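Inside the Dovhaniuk Regulated Mod

The Dovhaniuk comes from Tovari, a small hardware maker that has so far sold only tanks and coils. It runs on two 18650 cells, sold separately, and fires up to 165 watts. Resistance is read down to 0.1 ohm. The 510 connector is centered, spring loaded and held by two screws, so a worn pin can be replaced at home.

Ottar Engström, who laid out the board, set the cutoff at 15 seconds per puff. Wattage moves in steps of 0.5 up to 100 and in full watts above that. Temperature control covers nickel, titanium and stainless steel.

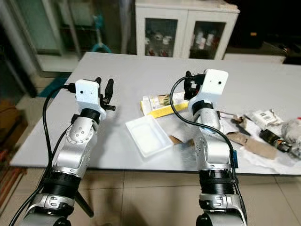
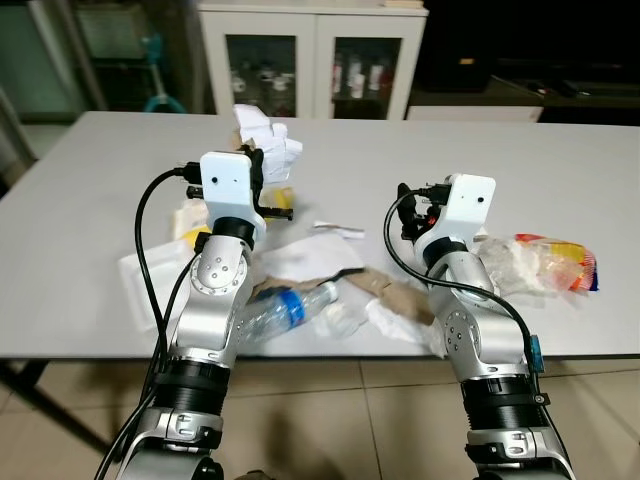

Charging is through USB-C at 2 amps. Both cells are balanced during the charge, and the board stops if they differ too much at the start. An external charger is still the better choice for daily use. The puff counter stops at 2,000 and has to be cleared by hand, a carryover from the July firmware.

The battery door is the weak point. It slides on a short rail and had some side play on our sample. Tovari lists a thicker latch for the next run. Tanks up to 25 mm wide sit flush.

The Dovhaniuk ships on 28th November in black or gray, with a cable and a spare pin in the box. The matching Verkelari tank is sold on its own.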